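3.2 Soaking time and the texture of cooked beans

Most of the home cooks we spoke with in Cilton soak their dried beans overnight, and most of them learned to do so from a parent or a neighbor. We were fond of this habit ourselves, so it was with some reluctance that we put it to the test. White beans from the Mundesent growers' market were split into batches and soaked for 2, 8 or 21 hours in lightly salted water, then simmered with a bay leaf until a fork went through the skin without any push.
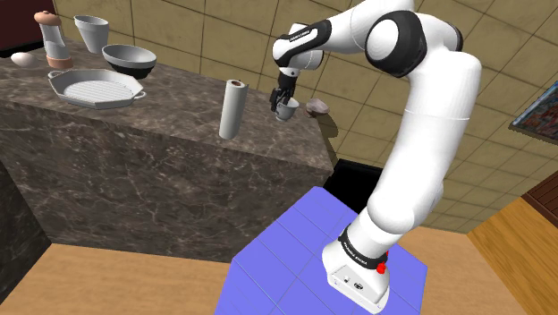

Figure 4. Robot arm beside the kitchen counter, simulated view.

The longest soak gave the creamiest centers, though it also gave us the most split skins, and a few of our tasters minded that a good deal more than we had expected. Beans soaked for 2 hours needed 40 minutes longer on the stove - a real nuisance on a weeknight - but they held their shape nicely in soups and in the cold salad with parsley and lemon. We kept the pot at a gentle simmer throughout, as in the earlier Wuisan trials, and added no baking soda.

Of the 70 tasters, the greater part liked the 8-hour beans best, and several asked to take the leftovers home, which we were happy to allow.
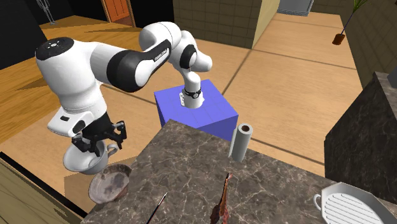
One taster from Wuisan objected that we had salted the water too early, and that her family's beans, salted only in the last few minutes, were every bit as tender. We take the point kindly, and the Tritar batches described in the next section were salted late for that reason.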